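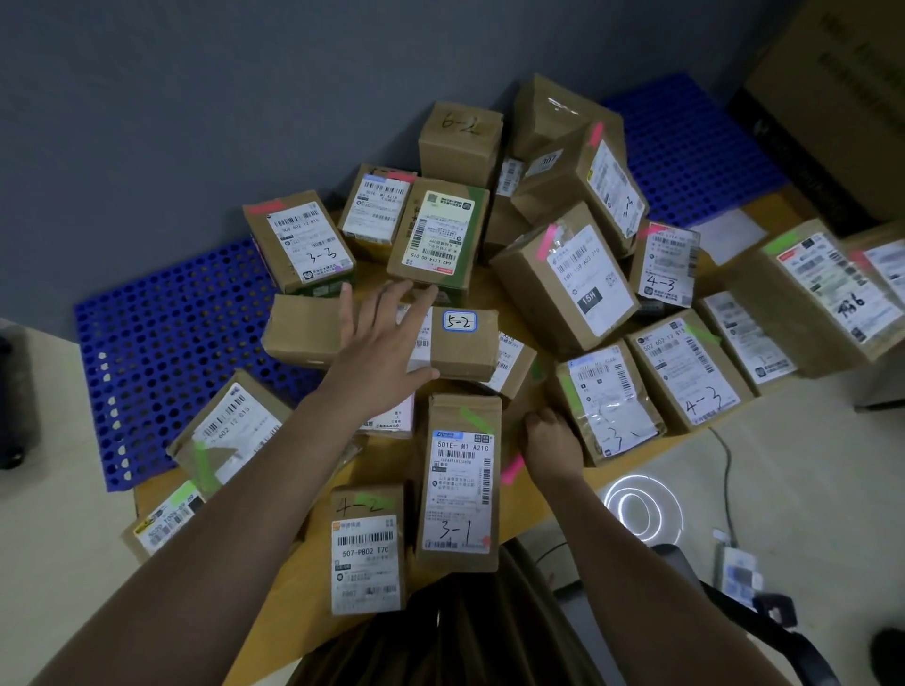

Depalletising & Picking Forum > Learning-based methods > Has anyone reproduced the Moussa pile result?

wombat_kinematics
Posted February 6, 2023

Has anyone here got anywhere near the numbers in the Moussa report? The short version for those who skipped it: they train a parcel picker on head-camera recordings of people sorting a heap by hand, no robot in the training data at all, then tune it with 60 robot picks. They claim it beats a policy trained on robot demos alone when the heap is dense.

I've had a go at our Clinthorpe site with small cartons on a table, the sort of heap where everything leans on everything else. Pick success on the loose stuff around the outside is lovely. In the middle of the pile it behaves like a bloke looking for his keys.

Happy to be told I'm doing it wrong. I usually am.

gantry_dave
What are you using for the hand signal? If you only take the wrist position you're throwing away most of what the person is telling you. Have a look at the photo at the top of the thread. The left hand is flat over the top of a parcel, the right one is curled against the side of another. Those are different contacts and a wrist point wouldn't know it.

wombat_kinematics
Wrist plus a hand-open value between zero and one. So, yes. Guilty.

suction_or_bust
I'll be the grump. We have a suction cup. It has one opinion about contact and it is "on" or "off". I fail to see what a flat palm teaches it, apart from envy.

gantry_dave
It teaches it where the other boxes are about to go. Half of picking from a heap is not having the heap follow you home.

suction_or_bust
Lovely, except the cup has no second arm to steady anything with. You've trained it on a strategy it physically can't carry out. I'd sooner have 5 honest hours of teleop on the real cell.

parcelgoblin
Bit harsh. The report splits this out in the appendix (the bit set in a font for ants). They keep the order of picks from the human data and drop the grasp itself, so the person supplies "which one next" and the robot works out "how". The gain was nearly all in the ordering. When they shuffled the order and left the rest alone, the advantage over robot-only was gone.

wombat_kinematics
Right, I had read that as a footnote about data cleaning. Back to the appendix with a magnifying glass.

labelnerd_nz
Different worry. How are people stopping the network from reading the boxes? Same photo: marker codes all over the place, "6-2" in enormous writing on the one standing up at the back, "5-2" on a sticker in the middle, pink and green tape on lots of them. If your recordings reuse the same cartons, the model can learn that the "6-2" box goes early and never learn a thing about geometry. It'll look like genius until you bring in fresh stock.

parcelgoblin
We hit exactly this on the Wivwood set. Validation was superb. Then we swapped the cartons for ones it had never met and success dropped by 30 points. It had memorised the tape colours.

labelnerd_nz
Thirty points is a very expensive way to learn to recognise sticky tape.

gantry_dave
Did you try blurring the labels?

parcelgoblin
Tried it. Helped a little, but the blur patches themselves turned into a landmark, so then it was memorising smudges. What worked was depth only for the ordering head and colour only for the grasp head. Slower to train, less embarrassing.

suction_or_bust
So the finding is that the fancy video data works once you take out the video.

parcelgoblin
I walked into that one.

zed_axis
Quiet reader here. We run the Zukano planner, which picks by height with a penalty for anything touching more than a couple of neighbours. No learning whatsoever. On our heaps it lands within a whisker of the learned ordering, and I can explain it to the shift lead before my tea goes cold. Did Moussa compare against anything like that?

gantry_dave
They compared against "highest first", with no contact penalty. That's a pretty soft target, I agree. Tilted boxes ruin highest-first, as the highest bit is a corner and you end up picking a lean.

zed_axis
Then I'd want to see that baseline before I bought anyone a GPU.

wombat_kinematics
Fair. Plan at this end: depth-only ordering, a carton set the model hasn't seen, and zed_axis's height-and-contacts rule as the baseline. I'll do 101 heaps per method - the odd one is a warm-up that I throw away, before anybody asks.

suction_or_bust
I was going to ask.

labelnerd_nz
Rebuild the heaps from the same starting layout for each method if you can stand it. Otherwise you're measuring how tired you were when you tipped the boxes out.

wombat_kinematics
I can't stand it, but I'll do it. Does anyone have a layout script that handles leaning cartons? Mine believes all boxes sit flat, bless it.

zed_axis
Sent you ours. The comments are rude but the maths is right.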